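Detention Officer, Nights
Grokdale County Jail
Posting closes 2026-06-06

The Grokdale County Jail is hiring 4 full-time detention officers for the night shift. The jail holds up to 214 people in two housing units and a small intake area. Officers work 12-hour shifts on a rotating schedule and report to the shift sergeant.

What the job involves

Booking and releasing inmates, including property intake and fingerprinting. Cell checks at set times and at irregular times. Searching cells, common areas and incoming mail. Writing reports the same shift, in plain language, that will hold up in court. Passing along tips and grievances to the sergeant before going home.

Officers also cover the control room two or three nights a month. New hires don't work the control room alone until field training is signed off.

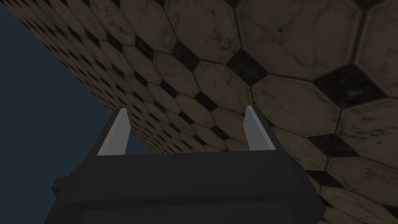 Requirements

High school diploma or GED. Age 21 or older by the start date. Valid driver's license. No felony convictions, and no domestic violence convictions of any kind. Applicants must pass a background check, drug screen, physical and psychological interview. Jail experience helps but is not required. Former military police and security staff are encouraged to apply.

Pay and training

Starting pay is $2,745 every two weeks before overtime. Night differential is included in that figure. Training lasts 13 weeks: the first five in the classroom at the Gestier Road annex, the rest on shift with a training officer. Uniforms and duty gear are issued. Boots are not.

Health coverage begins on the first of the month after hire. Officers enter the county retirement plan on day one. Vacation can be used after six months.
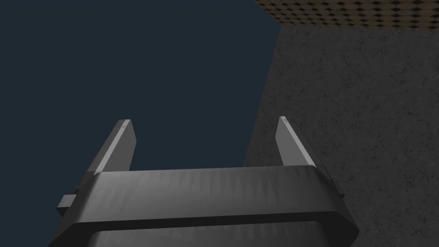 Chiamaka Mohammed says the classroom weeks were easier than she expected and the report writing was harder. Her advice to applicants is to get used to sleeping in daylight before training ends, and to ask questions during the March policy review, when most of the procedures get rewritten.

How to apply

Pick up a packet at the front desk of the Drindau Street office or ask for one by mail. Return it with a copy of your license and your diploma. Incomplete packets are not held. Questions go to Sgt. Okonkwo in personnel.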